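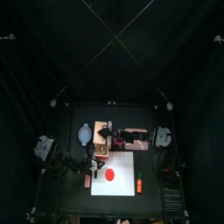
Andix Tabletop Kits - Customer Trials Team

Testers wanted for our two-arm kit (paid, part-time, no robot background needed)

Hi! I'm Morenike Bako and I run the trials for the Stadovia, our two-arm tabletop kit. We're getting ready to sell it to small labs, schools and serious hobbyists, and before that happens I need people to drive it who have never driven one before. I've had my hands on it so long that I can't spot the annoying bits anymore - that's where you come in!

What you'd be doing: you sit down with the kit and run both arms through short jobs with ordinary small stuff. Think a squeeze bulb, a little bottle with a cap, wooden boxes, a sheet of paper with a red circle on it. Each arm has its own gripper, and getting the two of them to work near each other without bumping is the part most people want to talk about afterward. Then you write down what bugged you. Spelling doesn't count, grumbling is welcome.

We're after 38 testers for this round. Each session is 80 minutes including a break, and you'd do five of them over a few weeks at our Gwilliam Street workshop. Pay is $400 for the full set, sent after your last session. If you have to drop out partway, we pay for the sessions you did.

You should be 18 or over, okay with sitting and looking down at a table for a while, and happy reading a setup guide in English (the guide is 252 pages right now, sorry, you only need the first chapter). Left-handers, please apply, we had hardly any last time.

If you tested our older Dorkosia arm with us in July, you can sign up again, just mention it so I can put you in the right group.

To apply, send me a few lines through the contact form with "Stadovia tester" in the subject. Tell me what you do all day and the last thing you put together from a kit - furniture is fine. I read all of them myself, so give me a week or so to get back to you.

Posted January 2019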